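Why I liked the slow demo best

I went to the open day at Flurkano on Thursday, mostly because it was a 10 minute drive and they promised coffee. The handout said 19 demos. I skipped most of them and I'm fine with that!

The one I keep thinking about was the slowest. A gripper with two black fingers, a wooden tabletop, and a little pile of orange pieces to pick from. People drifted off after a minute (I get it, there was a flashier arm from Takholm down the hall with music and everything). I stayed for 46 tries – yes, the counter was on a screen – and it missed plenty.

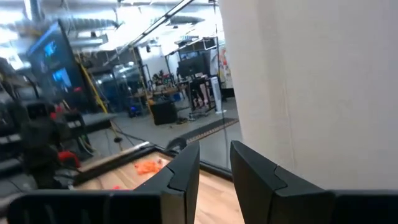 And I think more open days should let us see the misses. The Takholm show was perfect every time, and I walked away knowing nothing about what the thing would do in my brother-in-law's packing shed in Flenholm, where the bins never sit straight. The slow one told me loads. It bumped, it backed up, it went in again from another side. I'd take an hour of that over any polished routine, and next year I'm bringing him along.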